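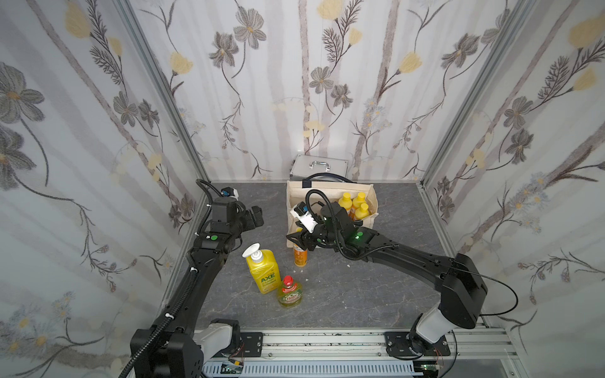
Groceries are an awkward test for a two-armed robot. Bottles lean, and a canvas bag sags as it is unpacked or filled.

Hajar Kamel's group at Mekora trained its controller, Odis, on 859 demonstrations of bag handling, recorded by operators guiding both arms. In trials last November it completed 80 per cent of runs, up from 41 per cent for a version trained on one arm at a time.

The cell's patterned walls stay up through every run. Kamel wants the vision model to cope with a busy background. 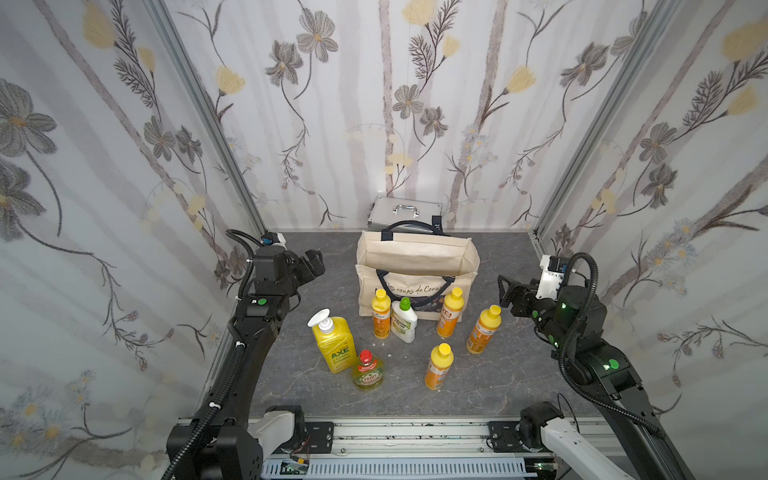 What comes next

Othmane Tahiri is repeating the trials at Ustholm with glass jars.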